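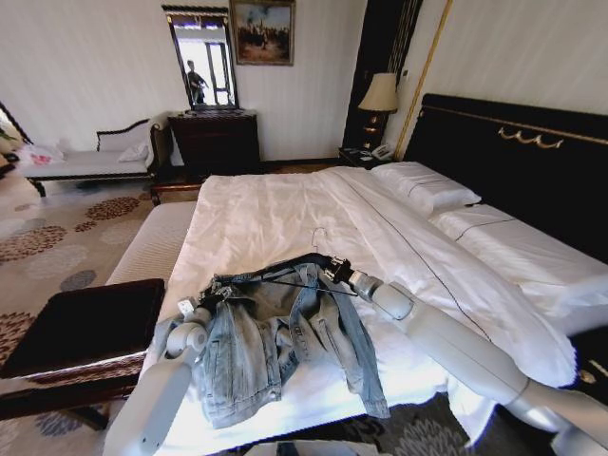 Bedroom, with denim jacket on black hanger, bench at the foot end and chaise by the wall.

Room check, Clamwood house, room 253
Checked by: Damian Pichler
Day: Sunday, 10:30

1. Headboard and trim: OK. Gold rail wiped along the top. Scrolled ornament tested by hand, no movement.

2. Pillows: OK. Two on the bed, piping straight.

3. Duvet: REDO. Needs pulling flat again after the clothing is off it. Use the Feton roller for lint, not a damp cloth.

4. Bench and stool: OK. Stool legs tight. Keep the bench top clear at check-in so people don't trip going around it with bags.

5. Chaise: COMMENT. White plastic bag with red print on the seat. Plastic bags are not to be left on furniture. Ask Jabłońska at the desk before throwing anything out.

6. Guest clothing: COMMENT. Light-blue denim jacket, hanger already in it.
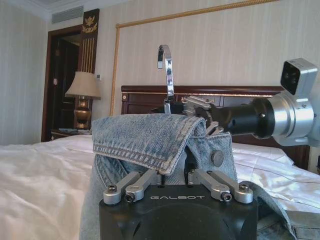 Before it goes in the closet, check that the collar is folded down and the hook is tight in the hanger. Metal buttons can scratch the headboard, so don't hang anything from the gold rail. Leave the placket as found.

7. Wallpaper: OK. Striped paper, no lifting at the seams I could reach.

8. Closet rail: FAIL. One bracket loose on the left. Surnis part 489, ordered in March, still not here. Light items only until it is fixed.

9. Smoke alarm: OK. Tested with button.

10. Door closer: OK, slow on the last inch. Same as room 39.

Recheck items 3, 5 and 8 before 3 p.m.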